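The Gray Table

When Kelly Lightfoot came back to Drillow in February, the table was still in the back room of her uncle's shop. It was wide and gray, and it took so much of the room that a person had to walk sideways to reach the window.

"You can sell it," said Barry Heywood. He had worked with her uncle for 32 years and he spoke of him always in the present. "He does not like when people sell things, but you can."

She put down her bag and touched the surface. It was cold. In this room her uncle repaired small things that people brought from Hartley and Trurnier — music boxes, lamps, a doll with one eye that would not close. He wrote every repair in a green notebook. The last number in it was 3,418, and after this number there was no name and no price.

"What is this one?" she asked.

Barry looked for a long time. "He doesn't tell me," he said.

She searched the shelves until evening. She found 4 clocks with paper labels, all of them older numbers, and a tin of screws so mixed that she wanted to cry. Then she sat at the table, in his place, and let her arms lie forward on it as he did when he was tired. From this low position she saw the edge differently. There was something red there, thin and small, and she had taken it all day for a scratch.

She did not pull it. She remembered his rule from when she was a child — first you look, then you look again, and then maybe you touch. So she looked. Outside a truck went by on the road to Takau and the window shook a little.

"Barry," she said, "did he repair the table also?"

The old man came sideways along the wall, with his hat in his hand. He bent down near her shoulder, and for the first time that day he smiled.

"So he does," said Barry. "Move the lamp closer, please."

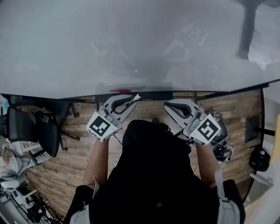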